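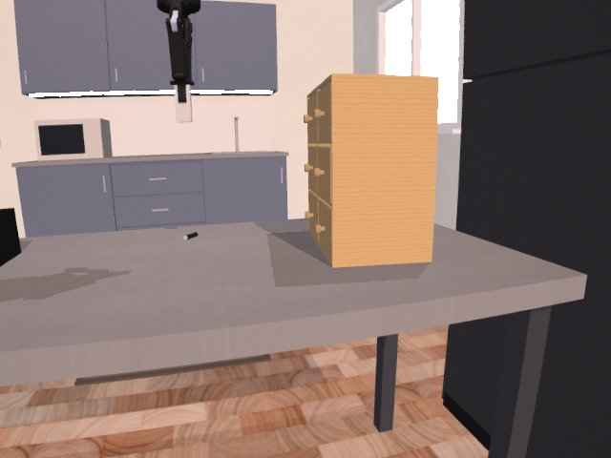
Signed, Sort Of: What I Learned Cataloging Secondhand Autographs
Final project report, Collecting and Material Culture
May 2020

I should say up front that I had never owned an autograph before this class. My grandmother had a program signed by a touring pianist and she kept it in a cookbook, and that was the extent of my experience. So when the project list came out and "describe a collection nobody has described yet" was on it, I picked it mostly because it sounded like I'd get to handle things.

The collection I worked on belongs to Lamrani, a small resale shop near campus that buys out estates. Back in December they took in a lot of 819 signed items: theater programs, index cards, 8x10 photos, a few record sleeves and a lot of pages cut out of magazines. My plan was to catalog the whole thing. (You can laugh. My advisor did.) I ended up with a sample of 60, which I pulled by taking items from every box until I hit my number, and I'm pretty happy with it.

What I was trying to find out

Sellers write a lot of confident stuff about where a signature came from. "Obtained in person" is the big one. I wanted to know how much of that could be backed up by something on the item or in the box with it, like a ticket stub, a dated note or a letter on the right stationery. I was not trying to decide if the signatures were real. I'm a sophomore with a magnifying glass, and that's a whole profession.

How I did it

For each item I wrote down the size, what it was signed with, where the signature sat, any damage, and any paperwork. I put it all in Vovex, the database program our department uses, and it was fine once I stopped trying to make it do dates. Half my items only say things like "spring tour" and Vovex wants a real date or nothing, so I made a plain text field and typed whatever was there.

I sorted the paperwork into four grades. Grade 4 meant there was something from the time of signing that named both the item and the signer. Grade 1 meant there was only the word of whoever sold it. Grades 2 and 3 were the in-between ones, and I changed my mind about the line between them twice, so I went back and regraded everything at the end with the final rules.

What I found

Only 6 of my 60 got a Grade 4. Five of those were theater programs, all from the Curnetti, a playhouse that closed before I was born. Whoever collected them wrote the date and the seat number on the back cover and tucked the ticket inside. I got weirdly attached to this person! They also wrote tiny reviews, my favorite being "too long, good coats."

The magazine pages did the worst. Once a page is cut out of its issue you lose the date, and most of these were trimmed down to fit a mat, so any page number was gone too. A lot of them came with certificates from a dealer called Stustimis, and I had a hard time with those. The certificates look very official – gold border, raised seal – but the ones in my sample didn't say who had examined the item or when. I gave them a Grade 2 and explained why in the appendix.

The ink was a side topic but I got into it. Felt marker on glossy photos had smeared or turned brownish on several pieces, while ballpoint on programs was still easy to read, even if it had dented the paper.

Problems

The building closed in March with my last box still unmeasured, so the shop sent me scans with a ruler laid next to each piece. Measurements from that box are to the nearest quarter inch. I also couldn't check the backs of the matted pieces, and there could easily be notes under there.

If I did it again

I'd start with the programs and do all of them. I'd also write the grading rules before opening a single box, and I'd ask the shop for the original estate inventory, which I only heard existed during my last phone call with them. They're still looking for it.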